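# Tidside Waffle Throw

We've wanted to make a proper waffle throw for years, and the Tidside is finally the one we'd fight over at home!
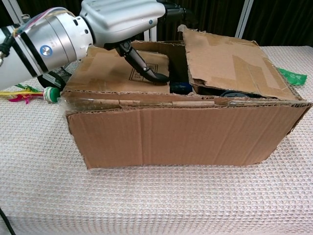 ## What it's like

Deep squares, soft edges, and a good bit of weight without feeling like a rug on your knees. The yarn is all cotton, spun a little looser than what we use for our towels, so the weave puffs up after the first couple of washes and keeps puffing (Sandra Horrocks in our sewing room has had hers since the earliest test batch, and it's twice as squishy as the new ones on the shelf).

It works on a bed, over the back of a couch, or doubled up as a picnic blanket. Plenty of us use it as a tablecloth too. Crumbs do settle in the squares, so give it a good shake outside before it goes in the wash.

## Sizes

| Size | Width | Length |
|---|---|---|
| Lap | 30 in | 49 in |
| Full | 60 in | 80 in |

Both are measured after washing. Straight out of the package yours will be a touch bigger, and flatter. Please don't judge it until it's been through the dryer once!

## Colors

White, oat, and Flandley blue, a soft gray-blue named for the street our first workshop was on. A rust shade is on the loom now and should be here in September. Onyekachi Jibrin mixed 11 versions of that rust before we all agreed on one, and the sample cards are still pinned up over the kettle.

## Washing

- Warm water, mild soap, no fabric softener (it flattens the weave)
- Tumble dry low, or line dry and finish with ten minutes in the dryer
- Skip the iron completely
- Snagged a loop? Ease it back through with a blunt needle and leave the scissors in the drawer

## Good to know

The hem is a double fold with a mitered corner, stitched in matching thread. There's a hanging loop on one short side, handy for a hook behind the bathroom door.

We weave the Tidside in runs of 150, so colors can vary slightly from one run to the next. If you're buying two for a pair of twin beds, order them together and put a note in the comments box. Kelly Whitlock packs the orders and will match them from the same run.

Swatches of all the current colors are free, one set per household.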